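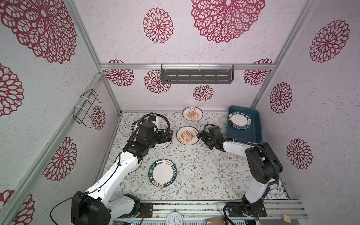 The Plinholm pair over the plates, with the tray waiting in the back corner.

Plate-stacking with two robot arms: my tips after a month's hire

I've had so many messages about the Plinholm kit since I mentioned it in the washing-up post that I've given it a page of its own. It's a pair of arms you hire by the month, and mine were set up for one job, which is picking up plates and putting them in a plastic tray. No washing, no drying, no wiping down. I do a lot of supper clubs and I own far too many plates, so I was very keen to have a go!

I hired through Wingate, who do the delivery and the first set-up. You can also get the kit from Mbeki on a longer contract, but I haven't tried them so I can't tell you what their service is like. The fitter I had was Dexter Calloway and he was terrific. He stayed for 2 hours when he'd only been booked for one, and most of what follows started with something he muttered while crawling about with a spanner.

Start with the tray

I began with the plates, and that was a mistake. Get the tray right first. You want one with straight-ish sides, a good thick rim and plenty of room for the widest plate you own plus the fingers that are holding it. My first tray was a lovely snug fit by hand and hopeless for the arms, because they couldn't let go of a plate without knocking the side (there's your chip). Go a size up from what you'd choose for yourself.

Shiny trays can be a nuisance as well. The arms work partly from cameras, and a strip of glare across the bottom of the tray can muddle things. If you've got a lamp directly overhead, try moving it to one side before you start fiddling with the settings. I spent a whole evening in the settings and then fixed it by shifting a lamp. Grr.

Spread the plates out

The fingers have to get hold of an edge, so leave a gap all round each plate if you can. Plates that overlap are where most of my fumbles came from, particularly when the top one was sitting at a tilt on the rim of its neighbour. Sometimes the arm would have a lovely clean go at it, and sometimes it would nudge the bottom plate half off the mat. I now do a quick shuffle with my hands before I press start. Yes, I know, if I'm touching them anyway I could just stack them! But it takes seconds and then I can go and get on with the pans.

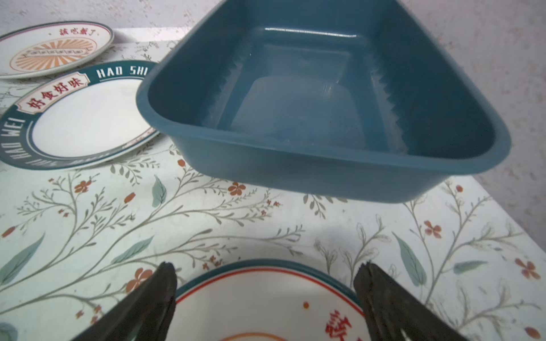

Tips and pads are the next thing to keep an eye on. They're what touches your crockery, so give them a wipe with a damp cloth and a drop of washing-up liquid at the end of each session, then let them dry completely. Grease is the enemy. One smear of salad dressing and a plate will slide about like soap. Wingate sent me 4 spare pads in the box, and the replacement set comes from a firm called Groltdale. Order early — mine took ages to turn up.

Rims, patterns and plain plates

Mix your plates up in the first few runs. I started with all the same sort and everything went swimmingly, then I put out a different pattern and the arms dithered over it for ages. Dexter told me to put out the sunburst plates and the teal-rimmed ones together from the very beginning, and things did settle down after that. Plates with a proper lip are far easier to pick up than flat ones. My flattest dessert plates never worked at all and I've gone back to doing those by hand.

What to put underneath

A soft mat or cloth gives the fingers a bit of forgiveness when they come down too low, and it's kinder to the plates. Pull it tight and clip or tape it at the corners. A wrinkle will travel, and by the end of the evening you'll have a ridge right where you want things flat. I like a floral myself, and the busy pattern hasn't caused me any bother so far, although the booklet does say plain is safer.

Do tidy your cables too. Every loose one wants tying back out of reach of both arms, and then you want to run the arms slowly through their full stretch and watch. I use ordinary cable ties and snip the tails off. Check them again after the first week because they do work loose.

Keep hands out while it's running. I'm a terrible one for darting in to straighten a plate, and I've had to train myself to press pause first and wait for both arms to stop.

What it costs and whether I'd hire it again

Hire is £1,000 a month with set-up included, and there's a deposit on top which I got back in 7 days. That's a lot of money for stacking plates! For one household I couldn't possibly tell you to do it. For a café or a hall kitchen with a mountain of crockery every lunchtime, I can see it being worth a month's trial, especially if you've got a corner where it can stay put. Taking it down and putting it back up is a proper faff, and you have to do the whole alignment business again each time.

My marks would be high for the fitting and the telephone help, middling for speed (I'm quicker, and I'm not quick) and low for the booklet, which reads as though it was written for somebody who already owns one. Breakages came to two saucers, and one of those was my elbow.

I've booked it again for March, when we've got the big family lunch. If you've hired one and found a way of getting it to pick up flat dessert plates, please leave me a comment underneath, I'd love to know how you did it.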